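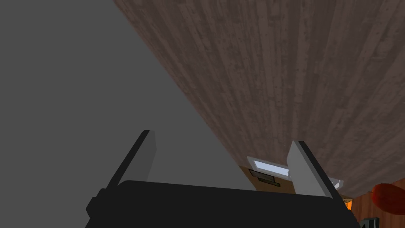

Last August I went with my neighbor Skye Baxter to the open day at Prandov, where they develop a kitchen helper called Stima, and I came home with more tips for my own kitchen than I expected. The first part was on a big screen, in a simulated kitchen, because they try every job there before the real arm is allowed to touch a plate. We looked over the gripper from very close, with both fingers open and the left one against a plain gray background, and a round red thing like an apple or a tomato was waiting at the side. Skye said that it looked cleaner than her kitchen. I wrote down everything that the man from Prandov, Natanael Rocha, told us about how they prepare a job, and I have tried most of it at home since then.

Clear the path before you clear the table

Mr. Rocha explained that the arm does not begin with the object. It begins with the way to the object. At home I did the contrary for years: I picked up the hot pot and then I searched for a free place. Now I put the trivet on the counter first, I open the door of the cupboard if I need it, and only then I touch the pot. With a heavy roasting dish this is even more important. Also look at the floor, if you have a dog or small children.

Open wide, then close slowly

For a gripper they set the opening wider than the thing, and it closes in the last moment. It is the same with kitchen tongs. Many people come to the food with the tongs half closed and push it across the pan. Open them fully, go down on both sides, and close softly. For tomatoes and ripe peaches I use tongs with silicone ends, or simply my hand.
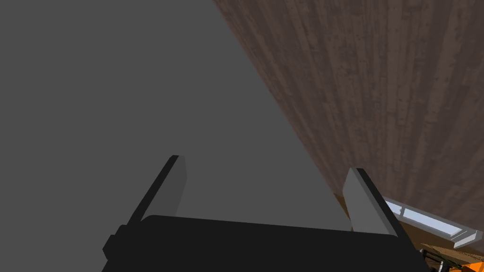 The gripper of Stima with its fingers apart and nothing between them, on the screen at Prandov.

Give each thing one place

In the simulation they can put an object anywhere they want, but in the real test kitchen next door, each object has its home marked with tape. I liked this very much. I put small pieces of painter's tape inside my drawer for the peeler, the can opener and the measuring spoons. After two weeks I removed the tape and my family still put the things back correctly, except the peeler.

Light jobs first

They train with light objects before they try the heavy ones. The heaviest in the real kitchen that day was a bag of rice of 500 grams. When I organize my pantry I now do the same: spices and tea bags first, then cans, then flour and oil at the bottom. If you get tired in the middle, at least the heavy things are still on the floor and not over your head.

Wipe the fingers

After the demonstration with the real arm, a young woman cleaned both fingers with a cloth and warm water with a little dish soap, and dried them. Oil on the surface makes the grip weak. Check your tongs, your jar opener and the handles of your knives for the same problem. A handle can look clean and still be greasy. I clean mine on the evening when I change the kitchen towels.

If you want to visit

The entrance is on the side of the old Semple building, and the demonstrations start at 2 in the afternoon. Come a little early, the room has only 13 chairs. Coffee is in the Resta cafe across the yard, and their plum cake is very good.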